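Showing It Wrong on Purpose
May 2, 2025

Most arguments about teaching robots by demonstration are arguments about quantity. How many hours, how many operators, how many episodes per shift. I have taken part in these arguments and have mostly stopped, as I think the number that gets reported is the least useful one we have. My claim in this essay is narrower. A demonstration is a record of decisions made by a person under constraint, and the constraint matters more than the count.

There are two common ways to impose the constraint. In teleoperation, the person sits at a console or holds a leader arm, and the robot moves at the other end. In hand-held collection, the person carries the gripper itself and does the task directly, with a camera on the tool. Both produce trajectories. They don't produce the same trajectories, even from the same person on the same task.

Teleoperation has the advantage that everything recorded was physically possible for the robot. Joint limits, reach and speed are all respected by construction. The cost is that the operator is working through a bad channel. Depth is poor, touch is absent or faked, and latency teaches people to move, stop, look, and move again. A policy trained on this learns the stopping. I have watched a Dresari arm pause above a cup with an empty counter all around it, for no reason except that its teachers always paused there.

Hand-held collection removes the channel. The person feels the object through the handle and corrects without thinking. Episodes are shorter and the motion is smoother. The cost moves elsewhere: the wrist of a person standing next to a bed can reach poses that the arm bolted to a bench can't, and a certain fraction of the data has to be thrown away or bent to fit. On the Flillent project we collected 464 hand-held episodes of sorting small goods and discarded 10 of them for reach alone. That was better than I had feared. The larger problem was one we had no filter for, namely that the demonstrators were too good.

A skilled person picking up a hairpin avoids every state in which the pin might be dropped. The approach is clean, the jaws arrive centered, and the pin comes up. The model sees this a few hundred times and never sees a jaw come down two millimeters to the left. When the robot does that on its own, and it will, it has no example to fall back on. The literature has known this for a long time and has a set of remedies, most of which amount to letting the robot fail and asking a person to take over. These work. They also require a robot, an attentive person and a good deal of patience, and the hand-held tool was supposed to spare us all three.

What I now argue for is deliberate error in the demonstrations. The operator starts some episodes from a bad position: jaws off center, wrist rolled the wrong way, one finger resting on a neighboring item. The bad approach is trimmed from the record and only the recovery is kept. In our last collection round in December we asked for 200 plain episodes and 300 recoveries, and the operators disliked it. It is tiring to be clumsy on command. Several of them became skilled at being clumsy in the same way each time, and we had to start calling out starting positions from a printed list.

The second thing I would change is the choice of objects. Blocks and cups are popular as they're rigid, opaque and easy to reset. A policy that has only met rigid opaque things has learned where edges are and little else. Hair accessories and clear plastic packaging, on a soft printed blanket, are a much better teacher. The coil deforms when touched. The plastic throws glare that changes with each degree of wrist angle. The blanket has yellow figures on it that compete with the objects for attention, and it gives under the fingers, so that height above the surface isn't a fixed quantity.

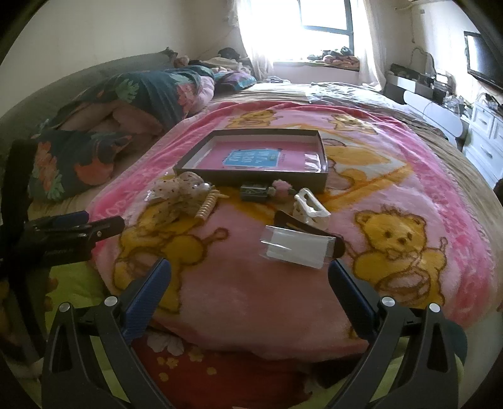
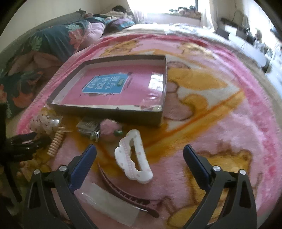
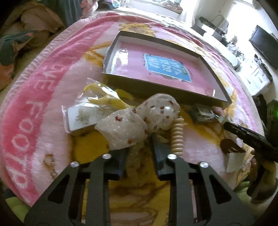 Glare on clear plastic, in all three.

A policy that handles goods like those is worth more to me than one that stacks blocks all day. I would also trade a good deal of volume for the range of approaches. If the budget is fixed, I would spend it on more starting poses over the same awkward items before adding new rooms, though I accept that this ordering depends on where the robot will be used.

Liyanage, who read a draft of this, disagrees with the part on recoveries and asked that the objection be printed in full. It reads as follows.

Trimming the bad approach sounds tidy, but the cut point is a judgment call, and it is made by a person looking at video after the fact. Cut too late and you lose the first part of the correction, where most of the information is. Cut too early and you have taught the robot to make the mistake. At Hukton we tried it both ways and the two labelers placed the cut differently on a large share of clips. I would keep the whole episode and mark the bad segment with a lower weight, so that the decision can be changed later without collecting anything again. I also don't think operators should be asked to fake errors at all until you have a list of the errors the robot makes by itself. People are clumsy in human ways. They fumble with the fingers, and the robot mostly fails at the wrist.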